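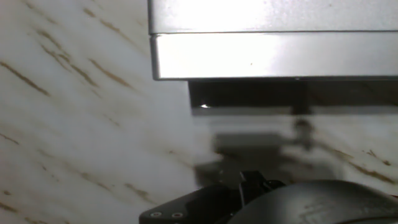 Figure 3. Appareil à façade métallique posé sur un plan à motif de marbre blanc veiné de brun.

4.2. Le marbre comme décor

Le faux luxe minéral a ceci de commode qu'il se remarque avant l'usage. Dans notre corpus de 922 fiches de cuisine, recueillies en août auprès des catalogues Veltar et Clorwood, la surface veinée précède presque toujours l'appareil dans l'ordre du texte — le four à micro-ondes, lui, arrive en fin de fiche, comme un parent qu'on n'a pas osé décommander.
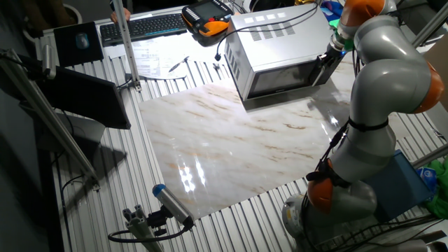 Or l'inox et le veinage partagent un défaut que les catalogues passent sous silence : ils brillent. Sous un éclairage franc, le plan poli renvoie la lumière par taches et le regard ne sait plus où se poser. Garrido y voit un signe de propreté ; nous y verrions plutôt une invitation à baisser la lampe. Roughly traduit, le « soft gloss » de Zedora promet d'ailleurs un éclat discret, ambition que six fiches seulement osent chiffrer. La section 5 revient sur ce silence.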